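Chapter 7
Deciding What to Do First: Task Planning Over a Simulated Counter

I wrote my first task planner in a hurry, and it was 949 lines of nested if statements. It could put a cup on a shelf. If you moved the shelf, it could still put the cup on the shelf, and I was very proud of that. Then my officemate Su-bin Kwak added a second cup to the test file and the whole thing went around in circles until I killed the process. She was very nice about it (she laughed for only a minute or so), and then she asked me a question that I've been borrowing for my own students ever since: "Where in this code does it say what the world looks like?"

It didn't say that anywhere. The world was smeared all over the place, a bit in one function, a bit in the next, and some of it only in my head. This chapter is my attempt to save you from writing that program, or at least from keeping it as long as I did.

In the last two chapters we worked on motion. You gave the arm a target pose, the motion planner found a path, and the controller followed it. All of that happens one layer below where we're going now. Up here we stop caring about joint angles for a while and start talking about facts: the cup is on the counter, the gripper is empty, the bread is in the pan. A plan at this level is a short list of actions that turns the facts you have into the facts you want. Then each action gets handed down to the layer below, which may very well come back and tell you it can't be done! We'll spend a good part of Section 7.4 on that unhappy conversation.

We'll use one running setup for most of the chapter, so take a minute to get friendly with it. It's in the companion files under the name Pivport, and it loads in the same simulator you've been using since Chapter 3. I kept it small on purpose. There are plenty of ways to get a planner wrong with three objects.

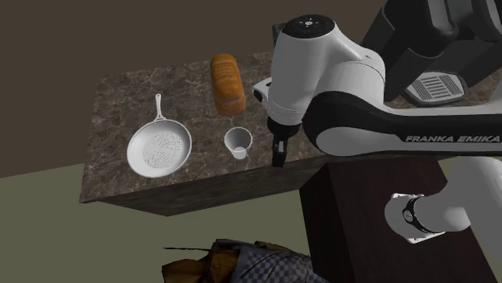
Figure 7.1. The Pivport counter in simulation, with the frying pan, the loaf of bread and the cup. The gripper is empty and just above the counter, to the right of the cup.

Let's write down what the planner needs to know about Figure 7.1. My first version of the state looks like this:

on(pan, counter)
on(bread, counter)
on(cup, counter)
empty(gripper)

Pretty thin, right? There's nothing in there about the pan's long handle, or how far the bread is from the front edge. There's nothing about the cup standing between the gripper and the pan, either. For the planner those things don't exist yet. Suppose the goal is in(bread, pan). The planner will happily answer with two actions, pick(bread) and place(bread, pan), and on paper that's a perfect plan. Whether the fingers can close on that loaf from the side the arm wants to come from is something only the geometry can tell us.

So do we add more facts? My friend Evdokia Christodoulou, who taught this course before me, would say to add them one at a time and only when a plan fails for lack of one. I fought her on this for years and I've come around. When I let a class write down every fact they could think of, one group ended up with 28 predicates, and a planner that took around 7 minutes to decide to pick up a cup. They'd even included a predicate for which way the bread was facing, with no action that ever read it.

Try the slow way first. Load the scene, give the planner the four facts above, and ask for in(bread, pan). Before you run the plan, write down on paper which of the two actions you expect to fail and what the motion layer will say when it does. Keep that piece of paper, you'll want it when we get to preconditions.

A few words on what I'm assuming. Perception is switched off in this chapter: the simulator simply tells us the pose of each object, with no noise at all. Yes, it's cheating. Chapter 8 takes that gift away, and you'll find that on(cup, counter) turns into something you believe more or less strongly. For now, if the state says the cup is on the counter, then it is.

I'm also assuming that only the arm changes anything. Objects don't roll away between one action and the next, and no one wanders in to borrow the pan.

7.1 States, actions and what they promise

An action has a name, a list of things that must be true before it starts, and a list of things it changes. Here's the one for picking something up:

pick(x)
needs: on(x, counter), empty(gripper)
adds: holding(x)
removes: on(x, counter), empty(gripper)

Read it out loud once, it helps. The line people forget is the last one. Leave empty(gripper) out of it and your planner will pick up the cup, then pick up the bread with the same gripper, and report success. Mine did exactly that, in front of a room full of people, one February afternoon.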